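Chapter 9
When the Simulator Agrees With You

Before you start: you should have the planner from Chapter 7 running and be able to read a contact log. The Skekon exercises at the end of this chapter need the plug-and-socket world, not the block world you used earlier.

By now you have written a grasp planner that works. At least, it works on your screen. You press run, the arm moves, the log prints a success line, and you go on to the next problem. This chapter asks you to stop at that success line and distrust it for a while.

Start with what the line means. Somebody wrote a function that returns true or false. In most student code, and in a lot of paid code too, that function compares the position of one object with the position of another and checks whether the difference is under some limit. If the limit is generous, the task is easy. If the limit is tight, the task is hard. The arm, the planner and the controller may be exactly the same in both cases. A success rate printed without its limit tells you very little, and you will see plenty of them printed that way.

Take plug insertion, the task we will use for the rest of Part Three. The team at Clundau that built our practice world ran 3,000 trials of a simple planner and logged 2,406 successes. That looks like a respectable number. Then they ran the same recorded trials through a stricter check, one that asked for the plug to be at full depth and for the angle to be right as well, and 935 passed. No motion had changed. Only the question had.

Which of the two figures would you put in a report? Many people would pick the first and never mention the second. I have read those reports.

There is a second problem, and it sits in the geometry. Simulated parts are built from flat faces, and the collision shapes behind them are often simpler still. A rounded plug head becomes a block with a few cut corners. The cable may be one stiff piece that stays straight whatever you do to it. A real cable sags, twists, pulls back and gets caught on things. If your planner has only ever met the stiff kind, you have no grounds for saying it can handle cables. You can say it handles rods.

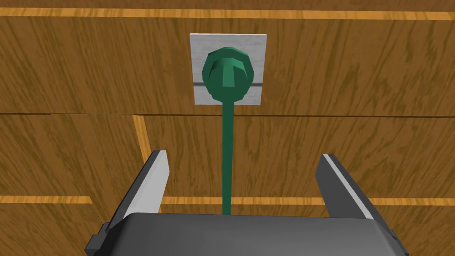 Anežka Dvořáček wrote back after reading a draft of this section that I was being unfair to simulators: a crude model that fails fast is worth more to her than a careful one that takes all night, and she would never have found her worst planning bugs on real hardware, where she was too nervous to let the arm move at full speed.

I accept the part about bugs. A simulator is a fine place to find out that your code is wrong. A sign error in a transform will show up in seconds, and so will a gripper command that is sent before the arm has settled. My complaint starts when the same tool is used to show that the code is right. Those are different jobs, and the second one needs evidence from outside the program.

Perception makes matters worse. In the practice world, you can ask for the pose of the socket and get it back with no error at all. Many planners are built on that gift and then "extended" to camera input in the last week of a project. Look at a rendered view and consider what your detector has to find: a green plug on a pale gray plate, against brown wood grain. A color threshold will do it. Change the green to gray and you may find that your detector was a color threshold all along, whatever name you gave it in the write-up.

The Saengthong test, covered in Section 9.3, is a cheap way to catch this. You swap surface colors and textures, leave the geometry alone, and run again. The version in our code folder has 29 swaps. Do not pick your favorites. Run all of them and report the worst result beside the mean.

Section 9.4 turns to contact settings, where a small change in friction can rescue a bad planner or ruin a good one. Section 9.5 compares two controllers on the Plasby bench and tries, without complete success, to say which is better.

Key terms for this chapter: success check, tolerance, collision shape, ground-truth pose, texture swap, contact settings.

Warm-up

Open the planner you handed in for Chapter 7 and find the line that decides success. Write down, in one sentence and without code, what it checks. Then write down one final position of the plug that would pass the check and that you would be embarrassed to show a customer. Keep both sentences – you will need them in Section 9.2.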